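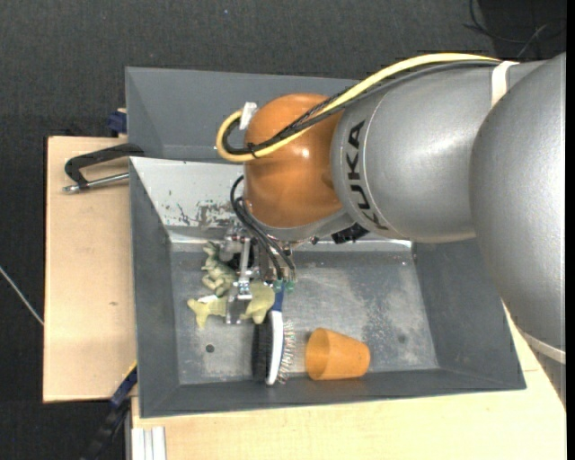

Metal bin, worn floor, two of the little guys over on the left side

Forum: Bins, Boxes & Storage
Thread: Metal bins for small toys and figurines -- what do you put on the bottom?

plumtrellis
Ok so I have been going back and forth on this for a month and I need people who care about bins to talk me through it. I want one gray metal bin, rectangular, low sides, for the small stuff. Figurines, rubbery little animals, the weird green ones that live at the bottom of every toy box. What I can't decide is the floor. Bare metal gets that worn look (see first post) and I kind of love it, but I'm worried about what it does to paint and soft plastic over time. Do you line yours? With what? And does a big bin for a few small things drive anyone else crazy, or is it just me with everything sliding into one corner?

dockside_ed
Bare metal, always. Wipe it with a damp rag, dry it, done. Liners get crumbs under them and then you've got two things to clean. Mine came from a closing sale at a hardware place in Lotholm, cost me 6 bucks, and I've never put a thing in it besides the stuff it holds.

mossy_kettle
Oh I disagree so much! Ed, your bin holds pipe fittings, you told us that in the pegboard thread. Fittings don't care. I keep vintage vinyl figures and the pale ones pick up gray smudges from bare metal if you so much as look at them. Pale green is the WORST for it (cream is close). I cut felt to size and it comes out in one piece, so there's no crumb problem unless you're eating over your toy bin, in which case we need a different thread.

dockside_ed
I eat over everything.

plumtrellis
Ha, ok. Mossy, does felt leave fuzz on soft plastic? A couple of mine have gone a little tacky.

mossy_kettle
If they're tacky, yes, it'll grab. Wash them first, dish soap and lukewarm water, old toothbrush in the creases. Let them dry overnight. If they're still tacky after that it's the plastic itself breaking down, and I'd keep those ones apart from the rest and away from felt. I use baking parchment under mine -- not pretty but nothing sticks.

tinlid80
What's the yellowy green one in the photo? The one with the forked end. I've been staring at it and I can't work out which way up it goes. Is that a tail? Legs?

plumtrellis
Your guess is as good as mine! I'm calling it a tail. The other one with the lumpy limbs I'm not even going to guess at.

tinlid80
I'd have said legs. Fat end is the head.

hollowreed
Going against the grain here, but I wouldn't use metal for toys at all. It's loud. We had a steel one in the playroom and every time a kid dropped something in, the dog left the house. Switched to the Cuvura soft baskets and the whole room calmed down. They sag a bit when they're half empty, but so do I.

mossy_kettle
Felt fixes the noise too, just saying.

hollowreed
Felt helps with the bottom. It does nothing for the sides, and kids throw at the sides.

gratingly_yours
Can I put in a word for the sliding problem, since everybody skipped it? A big flat floor with a handful of small things on it is always going to be annoying. I had the same deal and ended up with drawer dividers, the Gastach spring ones. You need to measure the inside of the bin at the floor and not at the rim. I measured the rim the first time, and they popped out whenever I moved it. With the right size they stay put and you can pull them when you want the whole floor back.

plumtrellis
Ooh, I hadn't thought of spring dividers. Do they scratch?

gratingly_yours
Rubber feet on mine. They've left faint marks, but on a floor that's already scuffed up I doubt you'd ever find them.

dockside_ed
Or get a smaller bin.

gratingly_yours
Ed.

dockside_ed
I'm serious. 30 little figures don't need a bin the size of a bathtub. The Brito shoebox ones stack, they've got a lid, and you can see what's in them.

plumtrellis
No, you're right, and I know you're right, but I like being able to see everything laid out flat and reach in and grab the one I want. Stacking boxes are where my stuff goes to be forgotten (I found a whole one in February that I'd packed before we moved). So: bare floor on one half, parchment on the other for the pale ones, dividers down the middle. I'm going to measure the FLOOR tonight. Mossy, what weight of felt do you use, in case I chicken out on the parchment?

mossy_kettle
The thick craft kind, the stiff one. The floppy stuff bunches up. Cut it a hair small so it drops in flat, and if you've got leftovers, glue a strip under the bin too, your shelf will thank you.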